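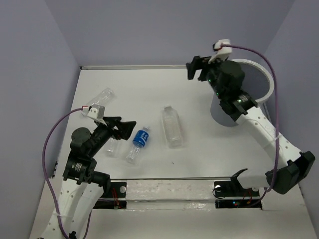
Category: Bench Notes / Packaging

Dec 6, 2025

Bottles on the white table today. I want one page on what we keep and what goes in the recycling, as the shelf by the sink is full again and Anika Szabo needs the space for the Hadell trays.

The clear empties are fine to keep. One of them was lying diagonally at the upper left when I started, with a second one near it, and I left both there. The small water bottle with the blue label stays too. I'd like the label left on. Last time somebody peeled them all, and the glue picked up lint for weeks.

The bigger rectangular one in the middle is the shape I want more of. Flat sides mean it stays where you put it down. Round ones wander on that tabletop, and I still think the table leans a little toward the back wall. Ecaterina Cârstea checked it in April and called it level. Her level is older than mine.

The round white container is on the table for now. Don't put caps in it.

Shelf rules, so I stop answering this by email:

Rinse, drain upside down on the rack, cap back on loosely. Nothing that held solvent, even if it has been washed. Keep up to 27 bottles on the shelf and take the rest down to the Rerard bin on the ground floor. Anything crushed goes down too.

The scale is set up for the weigh-in. Tare it with the paper dish on. It reads in grams and drifts if the door is open, so shut the door and wait for it to settle. Write the weight on tape on the base, never on the side.

Still to do: order tape (Arkotton, 300 labels to a roll, the matte kind). Ask Lazăr about the delivery that was short. Wipe the table with plain water only, the blue spray leaves streaks on the white. Find the missing rack foot. Check whether the 400 g calibration weight went back in its case.

Filed under: bottles, shelf, weigh-in

Search the notebook Go

Contact the lab | Copyright Lazăr Workshop | Back to top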